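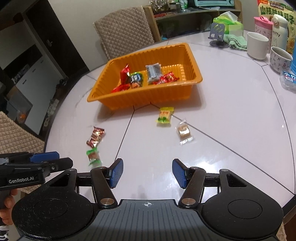 Hand-held grippers at a round table, with a tray of wrapped snacks to be handled.

Drellidach publishes open practice guide for recording hand-held gripper work in homes

Drellidach is delighted to release its first good practice guide for teams who record everyday tasks with hand-held grippers. The guide is free to read and copy, and it grew out of 790 recording sessions shared by partners Larell and Modamo.

Robot learning is moving into kitchens and dining rooms, and the rules have some catching up to do! Most safety standards were written with factory floors in mind. The new guide covers what happens at an ordinary table: consent from everyone who lives in the home, checks on finger pads before each session, how to log a dropped or crushed item, and when to stop for a rest.

"We wanted something a new operator could read over a cup of coffee and use the same afternoon," said Cillian Geraghty, lead author of the guide. "People sent us 281 comments on the draft, and the best ones came from operators – they know exactly where a wrist starts to ache after the third hour."

Small wrapped foods get a chapter of their own. Foil, clear film and soft packs all behave differently between two fingers, and the guide asks teams to note the wrapper type along with every grasp.

Gallagher will run the first operator training based on the guide in March, with 3 sessions open to outside teams. Comments on version one are welcome through the Drellidach website.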